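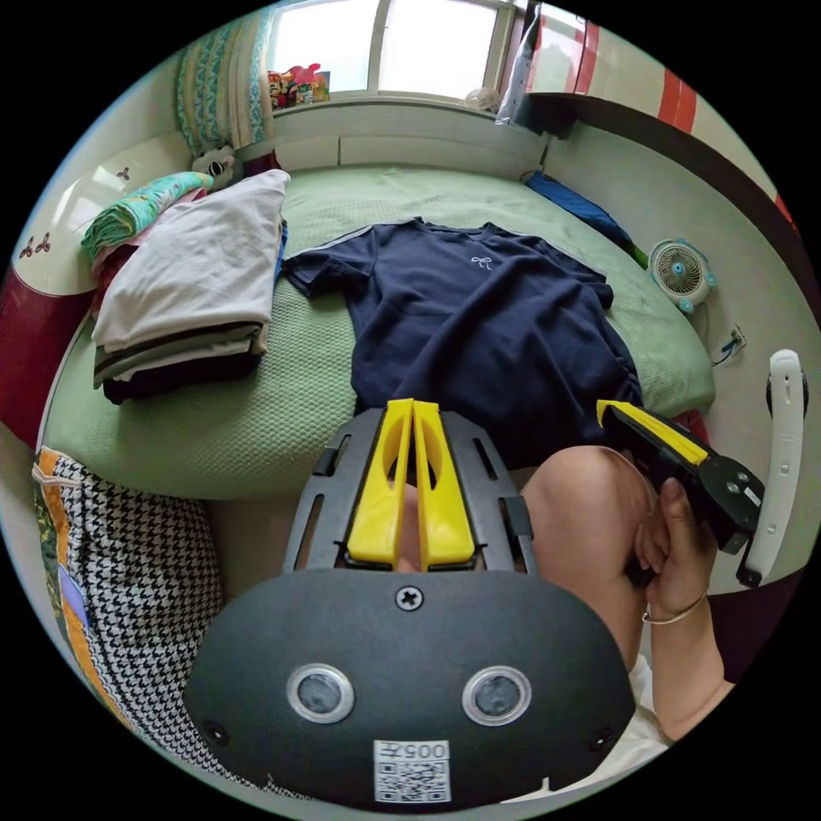 Dela Darko's view was that home teams in the lower divisions win because they know the bumps in their own field, and that no table of results would talk him out of it. We heard versions of this claim from nearly everyone we spoke to, and it deserves a fair test before it is repeated again. It has not had one. The home edge in small amateur soccer leagues is usually assumed from the professional game and then explained with whatever the speaker happens to like best: the field, the crowd, the bus ride, the referee.

4.2 Home edge and the field

The match records kept by the Mahama league cover 1,858 games with a final score and a named ground. At first sight they support Darko. Home teams won more often than visiting teams in every division. We are less impressed by this than the league is. The fixture list is not balanced, and stronger clubs tend to have grounds of their own while weaker ones borrow or share. A club with no ground is listed as the home side only when the other club agrees, and the records do not say how often that was settled on the morning of the game. Part of the so-called home edge may simply be the edge of being a better club.

Asante argues in her study of the Ornurico youth league that comparing each club with itself, home and away, removes this problem. It removes some of it. A club can still bring a weaker team to away games, and several coaches told us that they do. Players with jobs skip the long trips. If seven of the usual starters travel and the rest are filled in from the reserves, the result says little about grass. Asante's tables count a club as the same club whoever turned out for it, and her text passes over the matter in a single line.

A cleaner test would use teams that move from one ground to another while keeping most of their players. We found two such cases, Garano and Alham, and both have been cited as proof that a familiar field matters. Garano lost more at its new ground in the first season after the move. Alham did not. It is hard to see how a pair of clubs pointing in opposite directions can prove anything, yet Jaber treats the first as the rule and the second as a fluke caused by a good striker. The striker may well have been good. Garano may also have been due a bad year.

Figure 2. Navy top with white stripes on the sleeve. 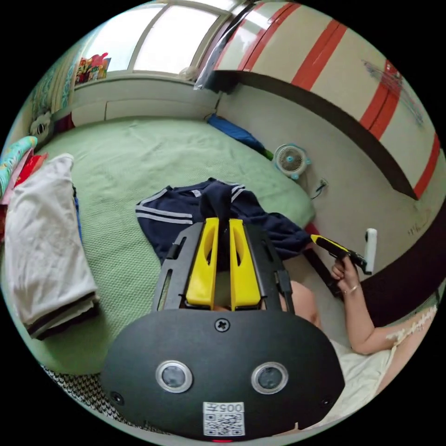

The field argument has a further weakness, which is that the fields themselves change. Most grounds in the sample are hard and dusty in August and heavy a few months later, and a team that trains elsewhere during the week may play on its own field no more than twice a month. We doubt that this is enough to learn where the ball will skid. When Adwoa Ametepe asked players to mark the worst spots on a plan of their home ground, teammates often marked different places – and a few were sure of hollows that had been filled in years before.

Crowd size does no better as an explanation. Few games in the lower divisions draw more than some 100 people, and many of those have come with the visitors. Zakaria's suggestion that referees lean toward the home side is more interesting, but it rests on yellow cards alone, and visiting teams that are losing late in a game may just foul more. Her data cannot separate the two readings. Ours cannot either, as the score at the time of each card was not written down.

We therefore report the raw home edge in Table 3 without a preferred cause. Readers who want to credit the field are free to do so, but they should say which result would change their mind.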